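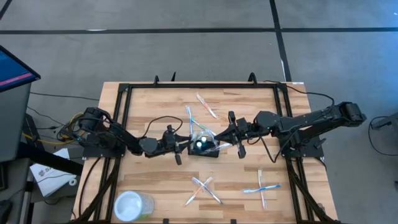
一支牙刷在普通家庭里到底会用多久才换?
各家差别很大，同一家里大人和孩子也常常不一样，所以本数据集按“每人每支”记录启用和停用的日期，不按户取平均。

Klinhom 牙刷更换记录 自述文件

本仓库存放 Klinhom 项目的家庭牙刷更换记录，以及整理这些记录用的说明和对照表。记录由 Badeck 镇的住户自己填写，Duangjai Sangkhawat 负责汇总、清理和维护。数据适合用来看更换间隔、更换原因和购买渠道，不适合用来推断口腔健康状况，我们没有收集任何诊疗信息。

概况

参加住户:131 户
登记人数:285 人
记录时长:9 个月
起始月份:3 月
文件数:三个
语言:原始表格为泰文，发布版为中文，备注栏保留原文
编码:UTF-8，逗号分隔，首行为列名

文件

households.csv
每户一行。包含住户编号、常住人数、卫生间是否与他人合用、牙刷通常放在哪里。放置位置用的是固定选项:杯子、敞口托盘、带盖盒、墙挂架、抽屉、其他。选“其他”的住户在备注里写了具体情况，备注没有归类。

brushes.csv
每支牙刷一行，这是主表。包含牙刷编号、使用者编号、住户编号、启用日期、停用日期、刷毛硬度、手动或电动、购买渠道、停用原因。电动牙刷只记刷头，手柄不算。

codes.csv
所有代码的对照表。旧代码没有删除，在 status 列标为 old。

主表字段说明

brush_id
牙刷编号，字母 B 加数字。编号不连续，清理时去掉了重复填写的行，去掉的编号不再使用。

person_id
使用者编号。同一个人在整个记录期内编号不变。搬家的人也不变，只改 household_id。

household_id
住户编号，可与 households.csv 对接。

start_date
启用日期，指第一次使用那天，拆包装或购买的日子不算。参加时已经在用的牙刷，如果住户记得启用日期就照填，不记得则留空，并在 start_known 列填 0。

end_date
停用日期。记录期结束时仍在使用的牙刷，此列为空，censored 列为 1。做生存分析时请按右删失处理，不要直接删掉这些行，否则平均间隔会偏短。

bristle
刷毛硬度，soft、medium、hard、unknown 四种。以包装上印的为准。包装已丢的填 unknown，请勿根据手感猜测。

type
manual 或 electric。

source
购买渠道。可选值有小卖部、药房、超市、市集、网购、诊所赠送、旅店带回、亲友给的。旅店带回的牙刷大多只用很短时间，分析时建议单独看。

end_reason
停用原因。可选值有刷毛外翻、到了自己定的时间、生病后更换、掉在地上、弄混了、丢失、家人要求、改作他用、其他。最多可填两项，用分号隔开，第一项为主要原因。

note
自由填写的备注。人名和街道名已经替换为方括号里的类别词，如“[邻居]”。其余文字未改，错别字也保留。

记录是怎么收的

每户领一本纸质登记本，挂在卫生间或厨房，换牙刷时写一行。每个月底由联络人上门或打电话核对一遍，再录入 Vidow 表格。Vidow 导出时会把空日期写成当月第一天，早期有一批记录因此出错，现在已经按登记本逐行改回。如果您手里是从 Vidow 直接拿到的旧导出文件，请换成本仓库的版本。

儿童的记录由家长代填。家长和孩子对启用日期说法不同的，以登记本上先写下的那个为准。

住户可以随时退出。退出住户此前的记录是否保留，由住户自己决定，选择不保留的已经全部删除，不计入上面的户数和人数。

清理步骤

1. 统一日期格式。登记本上有人写佛历，有人写公历，发布版全部转为公历。
2. 合并同一支牙刷的重复行。判断依据是使用者、启用日期、购买渠道三项全部相同。
3. 停用日期早于启用日期的，查登记本。查得到就改，查不到就把两个日期都留空，并在 flag 列填 D。
4. 备注去标识。先用词表替换，再由人通读一遍。
5. 把旧代码映射到新代码，原值保留在 end_reason_raw 列。

第 3 步留下的 D 类记录没有删。做间隔计算时它们会自动落空，做渠道统计时仍然可用。

已知问题

住户是自愿报名的，愿意记这类东西的人，换牙刷可能本来就比较勤。有几户在备注里写到，挂了登记本以后才想起来该换，也就是说记录本身会影响行为。我们没有对照组，不知道影响有多大。

“弄混了”这个原因在合用一个杯子或托盘的家庭里容易出现，但填的时候标准不统一。有人是拿错一次就换，有人是几支颜色一样、分不清了才换。旧版代码里这两种情况是分开的，后来联络人反映住户自己也说不清，就合并了。需要区分的请看 end_reason_raw。

放置位置只在参加时问过一次，中途换了地方的没有更新。不要把它当作随时间变化的变量。

“改作他用”指牙刷不再刷牙，转去刷鞋、刷水龙头、刷瓷砖缝等。停用日期记的是最后一次刷牙那天。有些住户会先放着，过一阵子才拿去打扫，这时日期可能偏晚。

诊所赠送的牙刷在 6 月集中出现，那个月镇上的诊所办过一次检查活动。按月画更换数量时会看到一个高点，不代表季节规律。

电动刷头的记录偏少，单独建模意义不大。

使用建议

算更换间隔时，先筛掉 start_known 为 0 的行，再处理删失。按人聚类算标准误，同一个人的几支牙刷不是互相独立的。需要考虑家庭影响的，再加一层住户。

把本数据和其他地方的调查放在一起比较时，请先确认对方问的是“多久换一次”还是实际日期。前者是受访者的印象，和登记出来的间隔往往对不上。

请不要尝试根据备注或家庭人数辨认具体住户。镇子不大，几项信息拼在一起有可能认出人来。如果您发现某条备注没有处理干净，请写信告诉维护者，不要在公开讨论区贴出原文。

许可与引用

数据可用于研究和教学，转载需注明来源，不得用于广告。引用时请写:Duangjai Sangkhawat，Klinhom 牙刷更换记录，并附上所用版本号。

数据托管在 Stevow，登录后可下载，不收费。纸质登记本不公开，核对个别记录可以向维护者申请，申请时请附上 brush_id 和您怀疑有误的字段。

版本记录

1.0 首次发布，只有主表。
1.1 加入 households.csv，修正 Vidow 导出造成的日期错误。
1.2 停用原因重新编码，新增 end_reason_raw 和 codes.csv。
1.3 备注第二次去标识，改正两户互换的住户编号。购买渠道增加“旅店带回”，此前这类记录在“其他”里。

待办

备注的中文翻译还没做完，做完的部分会先放在单独的文件里，不覆盖原文。刷毛硬度为 unknown 的记录，联络人正在问住户是否还留着包装照片，有结果的会在下一版补上。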